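Sakdale Handling Laboratory, Cell Notebook
July 3, 2024
Entry by: Bahman Ebrahimi
Checked by: Bohumila Danko
Subject: push-before-grasp trial, blocks in the grey bin

Purpose of the session

The session continued the comparison begun under the Baláž work package. The question is whether a short push, made with the closed gripper before any attempt to lift, improves the rate of successful picks when blocks lie against one another or against the wall of the bin. The direct method (look, choose, grasp) was run in the previous session and its results are in the shared folder. The present entry covers the push-first method only. The two sets of results should not be pooled.

For the purposes of this notebook a pick is counted as successful when the block is lifted clear of the rim, carried to the board and released inside the taped corners. A block that is lifted and then dropped back into the bin is a failure, even if it is picked cleanly on the next attempt. This is the same rule as before. It was queried at the Gillinbridge meeting and it was agreed to leave it unchanged until the end of the series.

Arrangement

The bin was held by the spring clamps at its sides. The clamps were set before the first run and not moved. The red and the green blocks were both used. All are of the same nominal size, and the planner treats them as the same object. Colour is used only by the person keeping the log, to tell one attempt from the next.

Blocks were tipped in from a tray and were not arranged by hand. Where a block came to rest standing on end it was left as it fell. Between runs the blocks were collected from the board, returned to the tray and tipped again.

The calibration between the camera and the arm was checked at the start. The error at the floor of the bin was acceptable. It was rather worse near the front wall, as in earlier sessions, and the cause has not been found. Bohumila suspects the slope of the wall, which the depth estimate tends to flatten. A correction term was discussed but was not applied, so that the results would remain comparable with those of the direct method.

Method as run

1. The arm withdraws and the bin is viewed.
2. The planner scores each visible block for free space along both long sides.
3. If the best score passes the threshold, the block is grasped at once and no push is made.
4. If no block passes, the planner selects a push. The push is always made along the floor, towards the centre of the bin, and is limited to a travel of up to 10 cm.
5. The arm withdraws again, a fresh view is taken and the scoring is repeated.
6. If the scoring fails again after the push, the best available block is attempted regardless.

Step 6 was added this morning. Under the earlier version the system would push repeatedly, and on occasion it returned a block to the place from which it had just been moved. Limiting the cycle to a single push has removed that behaviour entirely. It has also made the timing much easier to read.

The push speed was kept low. An increase was tried briefly before logging started and was abandoned when a block rode up the sloping side and slid back underneath its neighbour. That setting is recorded in the parameter file as "fast_a" and should not be used without further work.

Results

Attempts logged: 134
Successful picks: 101
Runs stopped by hand: 2

The success rate is therefore a little over three quarters. The direct method gave a lower figure with the same blocks and the same bin, and the difference is large enough to be worth reporting, subject to the remarks below.

Both of the stopped runs were stopped for the same reason. The cable bundle at the wrist had begun to pull tight when the arm turned to reach the rear corner. No damage was done. In each case the arm was backed out slowly from the pendant and the run was started afresh, and the interrupted attempt was struck from the log. The path planner does not take account of the cables at all. It is allowed a wrist angle that is within the limits of the joint and yet is not sensible for the equipment attached to it. A tighter limit has been written into the cell file for the next session. It will remove a small number of grasps from consideration and this must be stated in the report.

Types of failure

The failures were sorted by reading back through the log and the recordings. The commonest kind was a finger coming down on top of a neighbouring block instead of beside the target. In these cases the view taken after the push appears to have been sound, and the scoring too generous. The free space was there, but there was not enough of it to admit a finger with its rounded end. The threshold was chosen for the older, slimmer fingers made by the Zosell workshop and was never revised after the change. This is an oversight on our part.

The next commonest kind was a slip during the lift. It happened chiefly with blocks gripped near one end, which then turned in the fingers and struck the rim. The planner is permitted to grasp well away from the middle of a block when the middle is covered by another. It would be reasonable to make it ask for a second push in that case instead, but this would conflict with the single-push limit in step 6. No decision was taken.

A smaller group concerned crossed blocks, where one lies at an angle with an end resting on another. The push-first method was expected to do well here. It did not always do so. When the upper block was pushed it tended to carry the lower one along, and the pair arrived at the centre in much the same relation as before. Pushing the lower block gave a better outcome, but the planner has no notion of upper and lower when it selects a push. It simply takes the longest clear approach. Bohumila has proposed that the height at each end of the block be compared and that a tilted block be grasped directly by its raised end, with no push at all. I think this is correct and it should be simple to add.

Remarks on the surface of the bin

The floor and the lower walls are worn, and in places the paint has gone and the metal shows. The bright patches return poor depth readings. Holes appear in the depth image at these places, and on a few occasions a hole was read as free space, with the result that the planner scored a block more favourably than it deserved. I had assumed that the wear was of no importance. Having gone through the recordings I am no longer of that opinion.

Repainting the inside in a matt finish has been suggested. Against this, the bins in use at the Gillinbridge site are in a similar state or worse, and a method that works only in a freshly painted bin would be of little service to them. My preference is to leave the bin as it is and to treat missing depth as occupied. Bohumila agrees as regards the final series, but would like one short run in a lined bin in order to learn how large the effect is. A sheet of matt card has been set aside for this.

Timing

The push adds time to every cycle in which it is used, most of it spent in withdrawing and taking the second view and comparatively little in the push itself. It may be possible to withdraw only as far as is needed to clear the line of sight. This would need the camera view to be masked where the arm intrudes, and the present masking is rough, particularly where cables hang below the wrist. The matter is noted for later. It has no bearing on the success rate.

Matters outstanding

Finger clearance: the threshold is to be raised to suit the present fingers. Bahman to change the parameter and to record the old and new values side by side.

Wrist limit: written to the cell file, not yet tested. First run to be made at reduced speed with the pendant in hand.

Tilted blocks: Bohumila to add the comparison of end heights. To be kept under a separate switch so that the method can be run with and without it.

Missing depth: to be treated as occupied. Care is needed, as a strict rule may leave the planner with no candidate at all when a block lies across one of the bright patches. A small allowance around each hole may be necessary.

Calibration near the front wall: not resolved. The check should be repeated with the target held at several heights against the slope, and the readings entered here and not on loose paper.

Log format: the column headed "push" presently records that a push was planned. It should record that a push was carried out. The difference affected only a few lines in this session and these have been corrected by hand, with initials.

Reporting

The interim note for the Baláž partners is due before the series is complete. It has been agreed that the figures above may be quoted in it, provided that the single-push limit and the rule for counting a success are both set out in full. The comparison with the direct method should be described as provisional. The full series, including the lined-bin run and the tilted-block rule, is planned to be finished by December.

The recordings have been copied to the group drive under the session name, with the parameter file and the corrected log. The blocks remain in use for the clearance tests, and the clamps are to be left as set until those are finished.

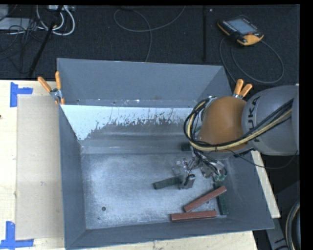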